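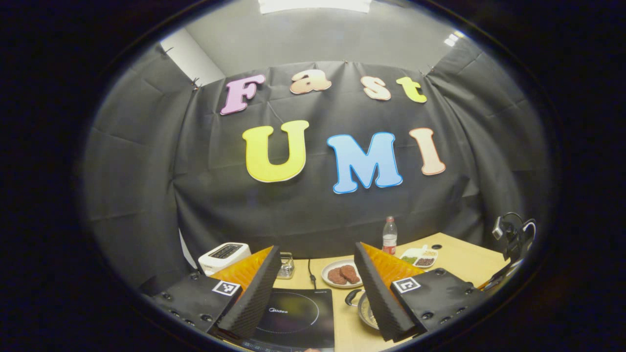
Our group picked the Clevholm open day for the visit part of the module, mainly because I wanted to know how you teach a robot to do a job without writing out every single movement. I'd expected rows of arms behind yellow fences. What I got was a cooking table with a black cloth hung behind it and the words "Fast UMI" pinned up in pastel letters, like a birthday party! There was a toaster, an induction cooktop, a silver pot, and two raw burger patties sitting on a plate. The idea is that a person does the task with a hand-held gripper, the camera on it records everything from the gripper's point of view, and the recordings are used later to train an arm. Each finger has a square black-and-white marker near its base, and our guide said those help the software work out how far open the jaws are.

We were in the 3 o'clock group, 7 of us squeezed round one booth (Eltau had the bigger space next door, with a conveyor, and it was LOUD). I got a go with a practice gripper and it's much harder than it looks – you keep wanting to use your wrist the way you normally would, and then you lose sight of the thing you're picking up. My first few tries were hopeless. Slower was better, and so was keeping my elbow in.

The other bit I wrote down was about numbers. The guide told us they had 199 recordings of one short task and had thrown out 64 of them, mostly for rushed movements or something blocking the view. That leaves 135, and I'd honestly have guessed they kept nearly all of them. I asked if a bad recording is worse than none and got a long answer, which I only half followed, about the arm copying your hesitations.

For my own project (the Ilta sorting tray) I'm going to try putting markers on the moving parts, as they're cheap to print and I've already got a webcam. I also want to ask Roussel, who ran the afternoon talk, for their slides – the part on camera placement went by too fast for my notes.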